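The Hook That Asks Nothing of You

Every January the home pages rediscover the adhesive hook. No drill, no dust, no argument with the landlord. I have lived in enough rentals to be fond of the idea, and I have swept up enough fallen hooks to doubt it.

The current favorite is a plain little thing, a white rounded square with a circle in the middle and a thin wire curving out from the bottom. Stirken sells one. So do Dindberg and Wosta, and I would not care to tell them apart in the dark. The sales copy talks about strength. It has much less to say about what you plan to stick the thing to.

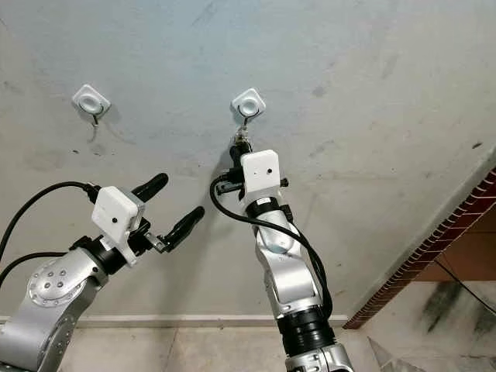

Concrete is where my doubts begin. Packages love a picture of smooth tile, and plenty of us live with bare gray walls that are pitted, smudged and a bit chalky to the touch. Glue grips the top layer of whatever it meets. If that layer is dust, you have hung your coat on dust.

Marsden, a hardware store I trust more than most, keeps a handwritten card by the display: wipe, let dry, press for 30 seconds, then leave it alone overnight. I followed it to the letter in December with a string of paper stars. One end held. The other was on the rug by breakfast, along with a neat square of paint.
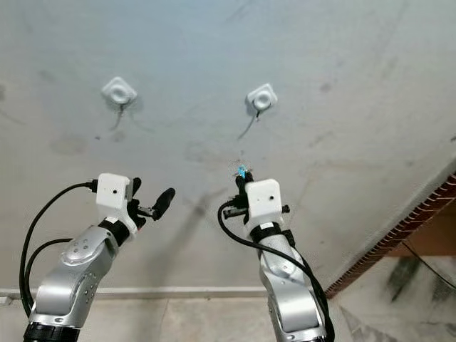
And then there is the weight printed on the package. Mine promised 22 pounds, a number I can only assume belongs to a clean sheet of glass and a load that never swings. Real loads swing. Bags get yanked, kids pull on towels, and a wire hook this thin can bend well before the pad lets go.

I still buy them. For a calendar, a set of keys or a strand of lights they are cheap and fine. For a mirror — or anything you would hate to hear fall — borrow a drill.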